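About Poojary

We're a shared workshop in Bunosley, 14 members, going since May. Benedetta Ferri started it with one arm and a borrowed bench. Now we build robot cells that handle computer parts.

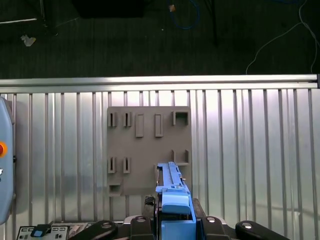 Sveva Galli does the code — 464 lines so far, mostly hers. Fixtures get redone alot.
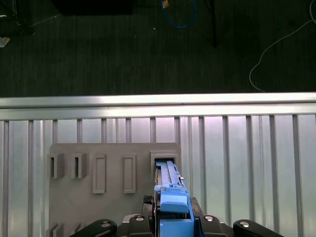 Can I join without experience?
Come along, we'll teach you. Bring 2 hours.

Old desktops welcome too.

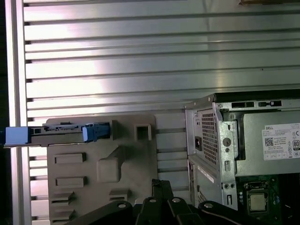

Poojary Robot Build Team

Write to Sveva frist. Parts shelf is by the door.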